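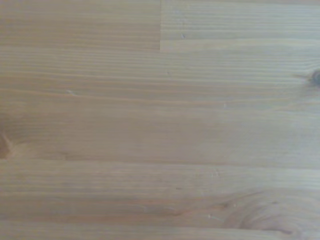
Clear the bench before you touch the start button

I've been meaning to write up our house rules for the arm at Skutham for ages, and as I spent most of March nagging people about them I may as well nag you lot too!

Rule one is the bench. Before a run, everything comes off it. Mugs, pencils, the tape measure, your phone (especially your phone). Ours is pine-looking boards with knots and joins all over the place, and I've grown very fond of it, but a busy grain can hide a small screw surprisingly well. So look properly, then wipe it down. Crumbs count. Rawiri Ormsby thinks I'm being fussy about crumbs and he's welcome to write his own blog.

Rule two - learn your surface. Knots and seams stay put, so once you know where they are, a new dark spot ought to catch your eye. I got our new starters to spend 2 minutes just looking at the bench before their first go. They thought it was daft. I still make them do it.

Rule three is speed. First run of any new job goes at 12 per cent, with one person's hand by the stop button and that person doing nothing else. No chatting, no tea. You can creep it up after that, but write down what you changed and put your initials next to it. "Tweaked it a bit" is no use to whoever's on next.

Then there's the logbook itself, which Benedicta Mensah set up and which I moaned about for weeks. I take it back. We're on entry 19 of the second book now and I look things up in it all the time, mostly to find out that a problem I'm cross about was one of mine.

I know proper sites have proper standards and a risk assessment as thick as a brick, and if yours does, follow that first. These are only the bits we do on top. I'm still undecided about whether to mark the joins with tape, so if you've tried it, leave me a comment.

Recent posts
Plendo, six months in
Why I label both ends of every cable
A day out at Osei
The great glove argument
Sellside: notes from a very long meeting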